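Triltis says its planner can handle any lab bench. The numbers are thinner than the pitch

TEDVILLE, Apr 24, 2021

Triltis, a software company that sells motion planning tools to laboratories, says the new version of its Lenomex planner lets a robot arm pick up and place labware without a person teaching it each position first. The company published a trial report this week to back that up.

According to the report, the software planned 3,574 grasps on racks, plates and tubes, and 1,503 of those were run on a real arm. The rest took place in simulation. Triltis puts the two groups together in its headline success rate, and a separate rate for the real arm does not appear anywhere in the document.

Racks are a fair test for this kind of code. The rows of holes give a depth camera little solid surface to work with, and a planner that is off by a few millimeters can put a finger in the wrong place.

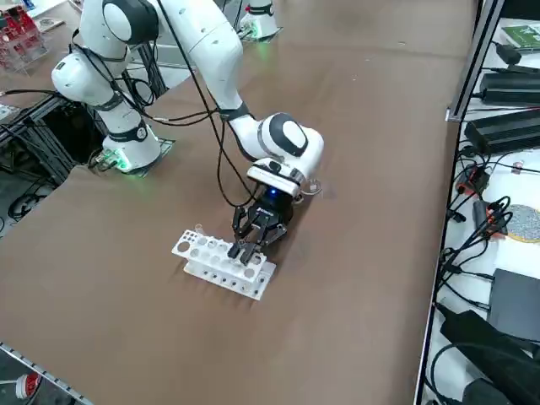
Randi Grønli said she would want to see the failures before the averages. A planner that gives up and asks for help is fine with her, she said, but one that reports a good grasp while the rack is sliding is a problem for whoever has samples in it. She also asked how many of the runs began with the rack turned to an angle the software had not been tuned on.

The report does not say. It does list planning time, given as 600 milliseconds per grasp, but leaves out the computer used to get that figure.

Jakubowski, which tried an earlier version in October, went back to taught positions after 2 weeks. Triltis says the perception module has been rewritten. It has not set a date for releasing the logs.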